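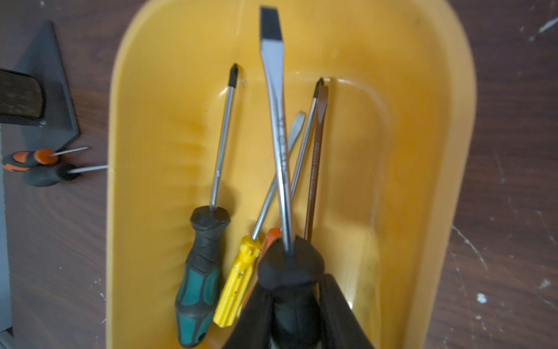

Tuesday, the tray game

Okay, my wrists hurt, my back hurts, and I have thought about screwdrivers for so many hours that I'm pretty sure I'll dream about them. Good day though!

We started the new tool set this morning. The job sounds like nothing at all: screwdrivers are scattered on the table, arms pick them up, screwdrivers go in the yellow tray with the handles all facing the same way. I drive the arms by hand and the rig saves everything I do, and at the end of the month all of that gets fed to the model over at Niltum so it can try the thing by itself. The target for this task is 435 good runs. I got cocky and told Nhung I'd have a third of it by dinner. Ha. No.

The big flathead is my favorite. Wide shaft, black handle, very easy to grab if you come down on it straight. I can put that one down among the others and nudge it over without everything rolling into a heap. The yellow see-through handle is the one I grumble at. I know it's only a screwdriver and it doesn't have it in for me, but I had it pinched too close to the end three times before lunch and every single time it swung around like a compass needle.

Nhung Doãn watched a few of my runs from the other desk and said I was being too neat. She wants some wobble in there, some going back for a second try, so the model sees what getting out of trouble looks like. I've spent weeks training myself to be smooth and now I'm supposed to be a bit clumsy on purpose (I told her I could manage that without trying, and she didn't argue, which was rude). 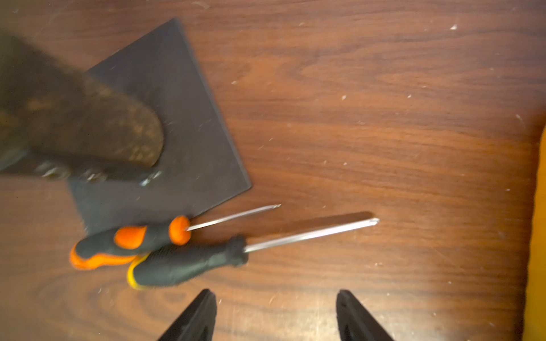

After lunch, starting positions

Pylyp Kravets came by with his list of layouts. He's very big on variety. If the tools start out in the same spot every time, the model just learns the spot, so between runs I shuffle things: handles toward me, handles away, one tool crossed over another, something lying on that dark square board so there's a different color behind it. Two nearly side by side with the handles close together is a layout I kept putting off. You go for one and you bring both. I tried going in from the far side, where the shafts are, and that felt better in the hands, but then the turn into the tray gets awkward and my elbow ends up somewhere near my ear.

Pylyp also had opinions about my labels. I'd been typing "put the screwdriver away" for all of them, and he wants the color in there: the orange one, the green one, the one with the yellow end. Fair enough. I went back and fixed the morning batch over a coffee that had gone completely cold, and found 2 runs where I'd hit save before letting go of the handle. Tossed them. I hate tossing runs! They feel like money.

By four I'd gotten into a real rhythm, left arm, right arm, left arm, and I had the radio on low and was humming along. Then the Stodeck software decided it needed to restart, so I went and stood by the window and stretched my fingers and ate the last of the crackers. When it came back up my settings were all where I'd left them, thank goodness. Last week I had to redo the whole lot.

Total for the day was about 200 attempts, and I haven't sorted the keepers from the duds yet. That's a morning job, when my eyes work.
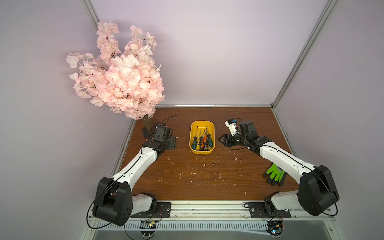

My corner of the world, tree and all.

I do love that tree. I look up from the tray and there's all that pink. Nhung says we should try a stretch of runs with the background changed, so it may have to move, and I'm already sulking over it.

Tomorrow: sort the runs, send the good ones to Niltum, ask Pylyp if gloves on the table count as a layout change or just clutter. Also buy crackers. And call Mom back, I keep forgetting, and it's too late now.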